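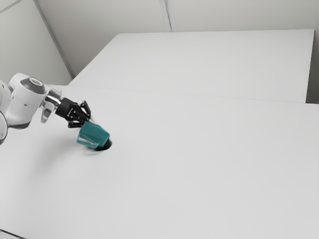 Dagný Oddsson wrote back on the last report that the reading figures were fine but she could not tell from them whether people were finishing the course or only signing up for it. We have set this report out differently to answer her.

Linthorpe Adult Reading Program
Progress report to the Kaushik Fund, 8/21/20

Enrollment and completion

Since the grant began, 562 adults have signed up for at least one course. Of those, 241 have finished all twelve sessions and taken the closing assessment. Another 86 are partway through and still attending. The rest either never came to a first session or stopped before the fourth. We had been reporting the first number only.

Most of the people who stopped did so between sessions two and four. Lalit Negi phoned as many of them as he could reach. The usual answer was a change in work hours. Several said the evening class at Flelholm ended after the last bus, which we should have checked before booking the room. The class now starts 40 minutes earlier.

Teaching by phone and mail

Classes in person stopped in the spring and have not restarted at either site. Tutors call each learner twice a week and send a packet of readings by mail. Learners read aloud over the phone and the tutor marks a copy of the same page. It is slow, and people with poor phone lines get less from it. Attendance on the calls has been better than it was in the classroom.

Video lessons were tried with one group at Wollholm and dropped. Few of the learners had a computer, and those who shared one with school-age children could not get it at the right time.

Staff

Stojan Gashi moved from tutor to site lead at Wollholm. His old tutoring hours were split between two part-time tutors, both of whom have completed training. The coordinator post at Flelholm is still vacant. We interviewed and made an offer, and the candidate turned it down over the pay.

Spending

Postage and printing are well over budget. Room rental and travel are well under, and the two nearly cancel out. We ask permission to move the unused rental money to postage for the rest of the grant year. Shakuntala Sachdeva has the line-by-line figures and will send them separately, along with the receipts missing from the last packet.

Problems still open

The closing assessment was written for use in a classroom. Given over the phone, it takes almost twice as long, and the spelling section does not work well. Leif Overgaard is revising it. Until he is done, scores from the phone groups should not be compared with the earlier ones.

The waiting list at Linthorpe has not moved. We need one more tutor there who can work mornings.

Next period

Fill the Flelholm post, with the pay range changed if the Fund agrees. Finish the revised assessment and try it with one group. Call back everyone who stopped before session four and offer them a place in the phone course.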